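Tririnton begins second round of handheld gripper recordings

Thu 31 October

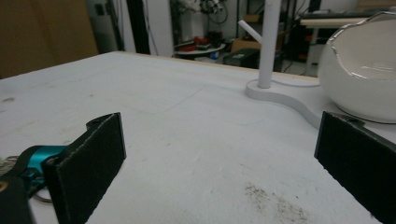
The Tririnton Institute has opened the second round of recordings for its household handling programme, which collects examples of everyday tasks from which a learning system can be trained. The work is being carried out with Cletix, the engineering firm responsible for the programme's software, and will continue for 11 weeks.

In the programme, a person holds a gripper in the hand and uses it to carry out a short task, such as picking up a cup, moving a bowl or hanging an item on a stand. A camera fixed to the gripper records each attempt from beginning to end. The recordings are then sorted, checked and passed to the learning system, known within the institute as Ondov, which is intended to guide a robot arm fitted with fingers of the same pattern.

Charmaine Molefe, who leads the programme, said that the first round had given the team a sound base but had been too narrow in its choice of tasks.

"We asked people to do a small number of things very carefully, and they did," she said. "The system learned those things well. When we moved a bowl to the other side of the table, it was far less sure of itself. The second round is much broader, and we have asked our operators to work at their normal pace."

The number of tasks has been raised to 70. Most involve objects found in an ordinary kitchen or living room, and each is to be recorded with the objects placed in different positions. Operators receive a printed card at the start of every session, giving the task and the starting layout. They are free to choose how they approach it.

Attempts that go wrong will also be kept. In the first round, a recording in which an object was dropped or missed was usually deleted on the same day. Such recordings will now be labelled and stored separately, so that the team can study how a person recovers from a poor grasp. Gerrit Ndlovu, who is in charge of recording standards at the institute, said the change had been requested by the engineers at Cletix.

"A person who misses the rim of a bowl simply tries again, often from a slightly different angle," Mr Ndlovu said. "There is a good deal of useful information in that second attempt, and we had been throwing it away."

Mr Ndlovu has also revised the written guidance for operators. Sessions are limited to 2 hours, with a break at the midpoint, after several operators reported tired wrists during the earlier round. The guidance asks that the gripper be brought to rest above the table before each attempt, and that the fingers be fully open at that point. Clocks are to be checked against the main recording computer at the beginning of each day – a step that was sometimes left out in the first round and led to a number of files being set aside.

Reflective objects are expected to receive particular attention. Glazed crockery and polished metal have proved difficult for the system in earlier trials, especially on pale surfaces, and the team intends to repeat these tasks under different lighting. Objects that are tall and narrow will be treated in the same way, as they may extend beyond the camera's view when the gripper is close to them.

All recordings are reviewed by a member of staff before they are added to the collection. Reviewers look for missing sections, incorrect labels and any material that should not be kept, including the faces of colleagues or papers left within view. Operators may ask for their own sessions to be withdrawn at any time before the review is complete.

Early trials of Ondov using the new material will be held in the Nkosi Building once the first batch has been checked. The robot arm will be given tasks from the list, followed by a smaller group of tasks that it has not been shown. Ms Molefe said that the results of both would be reported, including those tasks on which the system made no progress.

Staff and students of the institute who wish to take part as operators may apply through the programme office. No previous experience is required, and training is given before the first session. Applicants should be able to stand for the length of a session, although seated places can be arranged on request.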